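Pump dispenser

A pump dispenser is a hand-operated closure fitted to a bottle, by which a liquid or thick fluid is drawn up from the container and delivered through a nozzle. It is used chiefly for soap, shampoo, lotion and similar household products. The term covers lotion pumps, which deliver the liquid unchanged, and foaming pumps, which mix it with air. Trigger sprayers work on a related principle but are usually treated separately.

Construction

The common lotion pump consists of an actuator (the head, which includes the nozzle), a hollow stem, a piston, a spring, a housing and a dip tube. The housing hangs inside the neck of the bottle and is held there by a threaded collar. A gasket between collar and neck limits leakage. The dip tube is a plain length of flexible plastic, cut so that its lower end sits just clear of the base. A tube that is too long will bend against the base and may close off its own opening; one that is too short leaves liquid behind.

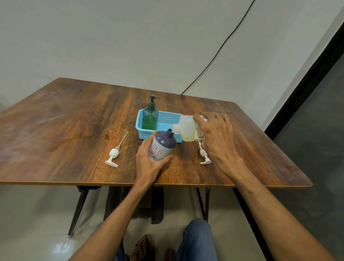
Springs are commonly made of stainless steel. In older designs the spring stands in the path of the liquid, so that the product passes over the metal at each stroke. Later designs place it outside the chamber, which allows the use of salty or acidic products that would otherwise attack it. All-plastic springs are also made, mainly so that the whole pump can be recycled as a single material, although they tend to lose stiffness when left compressed for long periods.

Operation

Two one-way valves control the flow. When the head is pressed, pressure in the chamber closes the lower valve and opens the upper one, and the liquid passes up the stem to the nozzle. When the head is released, the spring lifts the piston, the upper valve closes and the partial vacuum draws fresh liquid up the dip tube. Air enters the bottle through a small vent in the housing to replace the volume removed. Without this vent a thin-walled bottle would gradually be pulled inwards.
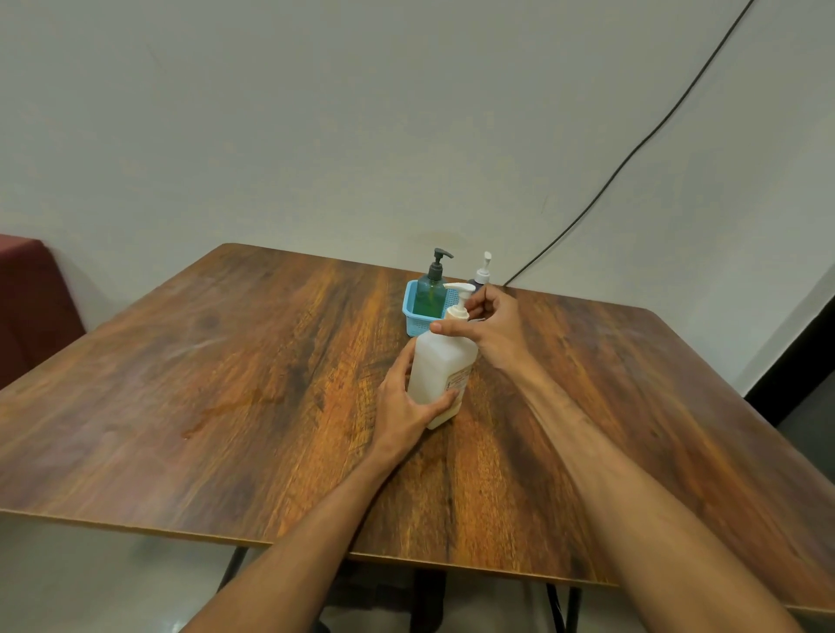

A new pump contains air and must be primed. Several strokes may be needed before any liquid appears, the number depending on the chamber volume and the length of the tube. Output per stroke is fixed by the bore and travel of the piston. A typical hand soap pump delivers around 2 millilitres; pumps for face creams deliver far less. Thick products return slowly through the tube, and rapid pumping then gives short or uneven doses.

Locking

Pumps are locked for transport in one of two ways. In the lock-down type the head is pressed fully and turned, so that a thread on the stem engages with the collar. In the lock-up type the head stays raised and is blocked by a stop or a removable clip. Lock-down heads take up less height in a carton - a point of some weight in bulk shipping - but the user must unscrew the head before first use, and the collar is often loosened by mistake.

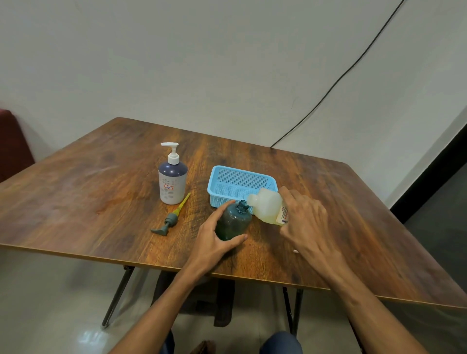 Refilling and compatibility

Neck finishes are described by outside diameter and thread pattern. A pump from one bottle will fit another only where both agree, and the tube may still need trimming. Dried product at the nozzle is the most frequent cause of failure and can usually be cleared by working warm water through the pump. Before refilling with a different product, the bottle and pump should be rinsed and left to dry.
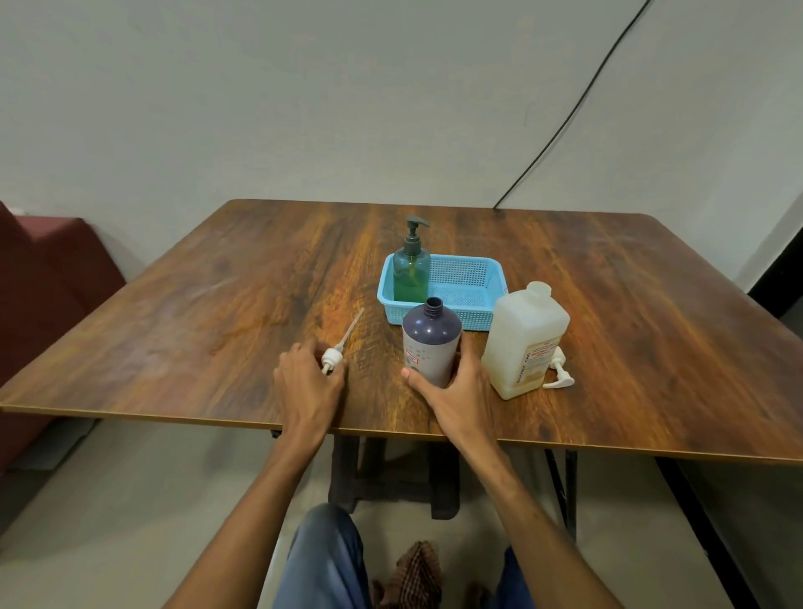
Water left in the bottle dilutes the preservative in the new contents and can allow bacteria to grow. For this reason many washrooms have moved to sealed cartridges, in which the pump is discarded with the empty container. Cartridges produce more waste per litre dispensed - the pump being the part most difficult to recycle where it combines steel with several plastics.

See also

Aerosol spray
Airless pump
Soap dispenser
Trigger sprayer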